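Hundum releases Taro 2, planning and replay software for two-armed robots

For immediate release, April

Hundum today puts out the second version of Taro, its software for planning arm moves and checking them in simulation before anything runs on real hardware. Available now to all current customers. New users from 14:00.

What's new, in short. One planner for both arms, where version one had two that talked to each other (badly, at times). A faster perception module. And a replay tool that lines up every camera on the same clock, wrist views included, so a developer can stop on any step and see what each camera had.

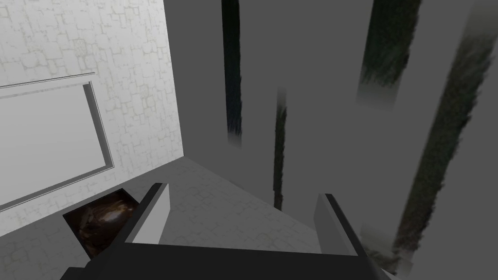 Wrist view in simulation, gripper fingers open. Picture: Hundum

Wrist cameras were the hard part. The view swings a lot when the arm turns and the old module would loose track of where it was. Taro 2 keeps a running estimate of the camera's position and passes it to the planner at every step - no waiting for a full rescan.

"We threw out a lot of our own code for this one," said Lorna Evangelista, head of software at Hundum. "The old planner was fine for one arm. Two arms round a desk, chairs in the way, it got slow and it got timid."

The release was tested on 3000 simulated runs, 2000 of them on household tabletop tasks. Failed runs are kept with their full logs and ship with the software.

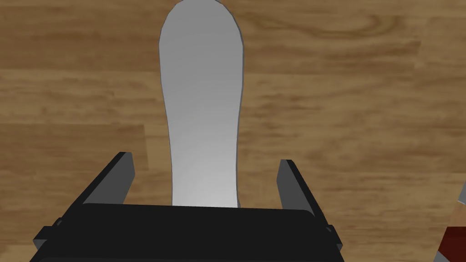

Jericho Umali, whose team at Cruzado had early access, said the replay tool was what they opened first each morning, though he would still like shorter log files and a proper search.

Search is on the list for the next update. So is a lighter log format, which Emerson Barros and the tools group are working on now.

Room scenes load from a plain text file. Furniture, small items, start pose for each arm. Change a line, reload, run again.

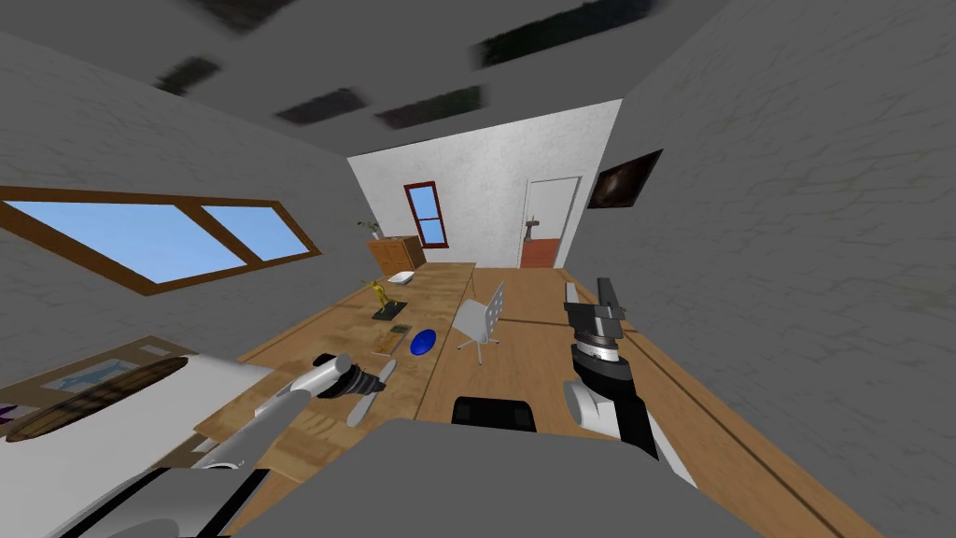
The same file can be shared between teams, and Taro 2 will warn if teh two ends are on different versions. Old scene files from version one still open but need converting before they can be saved. The converter is included.

Licences are priced per team, 12 seats each. Existing customers move over at no charge.

Press contact: Leonora Galang, Hundum press desk, Brosatville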